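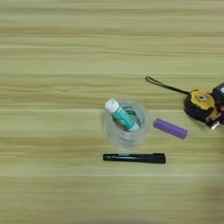 Posted in: Datasets / Concert Listings & Tickets

# Nindcombe Season Ticket Listings

Hi! This is a small dataset of season ticket and single ticket prices from the four concert series in and near Nindcombe, plus the notes I wish I'd had when I started typing it all in. I sing (badly) in a chorus and I buy too many tickets, and one spring I wanted to know if a subscription really saves me anything once the fees are added. Then I kept going.

There are 1333 rows. One row is one price for one seat section at one concert, as printed in the season brochure or on the box office page. So a Saturday-style classical program with five price bands gets five rows, and a free lunchtime recital gets one row with a price of zero.

## What's in the folder

- `listings.csv` – the main table
- `series.csv` – one line per series, with the hall and the usual start time
- `fees.csv` – handling and exchange fees, where I could find them
- `changes.txt` – my running notes, pretty messy, sorry

## Columns in listings.csv

- `series` – Weris Hall Classics, Trenside Pops, Baran Chamber Concerts or Nindcombe Winds
- `season` – counted from the first one I have, so 1 to 13
- `program` – the title from the brochure, with typos left in
- `section` – seat section, in the hall's own words
- `price_single` – full adult price in dollars
- `price_sub` – the per-concert price if you subscribe, blank if the concert wasn't part of any package
- `sub_size` – how many concerts in the smallest package that included it
- `guest` – yes or no, for a visiting soloist
- `source` – brochure, web or flyer

## Stuff to watch out for

Weris Hall renamed its sections after season 6. What used to be "Balcony Front" is now "Grand Tier", and the old "Balcony Rear" got split in two. I left the names as printed and did NOT try to line them up. If you want to compare prices across the rename, you'll have to pick your own mapping (mine is at the bottom of `changes.txt`, but I go back and forth on it).

Trenside Pops sells tables as well as seats. A table price is for the whole table, so please don't average it in with the chairs like I did in my first version! Filter on `section` and drop anything starting with "Table".

Baran Chamber Concerts has no seat sections at all. You sit where you like, and the value is just "General". They also had 2 seasons with pay-what-you-can pricing, and for those I entered the suggested amount and put a star in the source column.

Guest soloist concerts are the annoying ones. Some seasons they're inside the package, some seasons subscribers get them as an add-on a few weeks before everyone else. When it's an add-on, `price_sub` is the add-on price and `sub_size` is blank.

Student and senior prices aren't here. I started on them and gave up, the age limits kept moving.

## How I collected it

By hand, from paper mostly. I have a shoebox of brochures going back years, and a neighbor in the winds gave me hers when she moved. I typed each season in one sitting, waited a while, then checked every row against the paper again. The second pass caught 80 mistakes, nearly all of them prices slipped down one line.

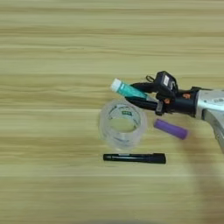
*Wood-grain tabletop, with part of a robotic arm at the right.*

Web prices were copied in July, when all four series have the new season up and nobody has started discounting yet. Later price cuts and last-minute offers aren't included, so the gap between single and subscriber prices is the one you'd have seen on opening day of sales.

## Using it

Go ahead and use it for whatever you like – class projects, a blog post, arguing with your spouse over row F. A mention of the Nindcombe listings would be nice. The brochure text itself belongs to the series that printed it, which is why I only kept titles and prices and left out the program notes.

It's too small to train much of anything on, and it's one town, so please don't use it to say what orchestras charge in general.

## Still to do

- fill in the missing fees for Nindcombe Winds
- add start times per concert (they moved from 8:00 to 7:30 pm partway through a season, argh)
- find the season 3 Trenside brochure, I only have the flyer

If you've got that one in a drawer somewhere, open an issue and I'll happily take a scan.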